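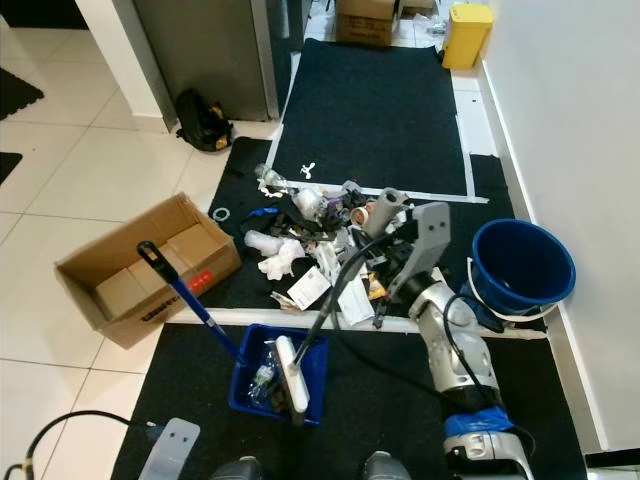
Scattered rubbish on a dark floor mat.

Skuncombe to move to fortnightly refuse collection from July

Households in Skuncombe will have their general refuse collected every two weeks from July, under a revised contract with the waste firm Fetetti. Recycling will continue to be collected weekly, and food waste will be taken on the same round.

The change applies to 1692 properties in the parish, including the flats at Plitside, which have until now been served by a separate vehicle. Communal bins there will be replaced with larger lidded units. Residents of houses will keep their existing bins.

Under the new terms, refuse must be at the kerbside by 6.30am. Lids must be fully closed, and bags left beside a bin will not be taken. A household of five or more people may apply for a second bin at no charge. Applications are assessed on the number of permanent residents and take up to 3 weeks to process.

Darcy Tawhiri, contracts manager at Fetetti, said the revised rounds would use two vehicles in place of three. "The routes were drawn up before the Plitside flats were built, and the lorries were crossing the same junctions twice in a morning," Tawhiri said. "Most streets will keep their present collection day."

Garden waste remains a paid service and is unaffected. Bulky items such as mattresses and wardrobes must still be booked in advance, with a limit of 8 items per household in a year.

A printed calendar will be delivered to each address before the first collection under the new timetable. Copies in large print can be requested from the parish office, which is open until 4pm.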